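June 28, 2015

Sunday, so the building is quiet and I finally got through the stream logs from last night's Betach match. Writing it down before I forget which fix was which.

Short version: the rights feed from Loureiro was fine, our end wasn't. The Odby encoder dropped out 13 times in the first half (I'd guessed five or six from watching!) and every drop lines up with the ad marker going out. So it chokes on the marker, tries to restart the segment, and the viewer gets a frozen goalkeeper. Second half I turned markers off by hand and we had zero drops. Sales will not love that, but the people paying to watch did.

Peak was 1092 viewers, a record for a women's second division game on our channel. 198 of those came in on the Pondard app, which still shows the score before the picture catches up. Two of my cousins texted me about a goal I hadn't seen yet. I need to push the score widget back by however long the delay is, and the delay isn't constant, so that's a job for somebody with more patience than me. Aurora Baptista said she'd look at it once her exams are over.

Tried this morning, replaying the recorded feed:
- markers on, old firmware: dropped on the first marker
- markers on, new firmware: ran clean for 3 hours
- markers on, new firmware, backup audio plugged in: dropped again, ugh

So the backup audio is part of it. I don't know why yet. Maybe the clock? The commentary box runs off its own little mixer and I never trusted that thing.
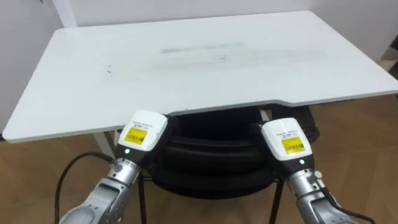
White table, gray smudge across the middle.

Next up: borrow a different mixer and repeat the third run. If it holds I'll put the new firmware on both encoders and leave them running overnight. Also ask Loureiro if their contract lets us keep the raw recordings until December, I'd hate to wipe last night's before we know what happened. Aurora, if you read this, the good headphones are in the bottom drawer.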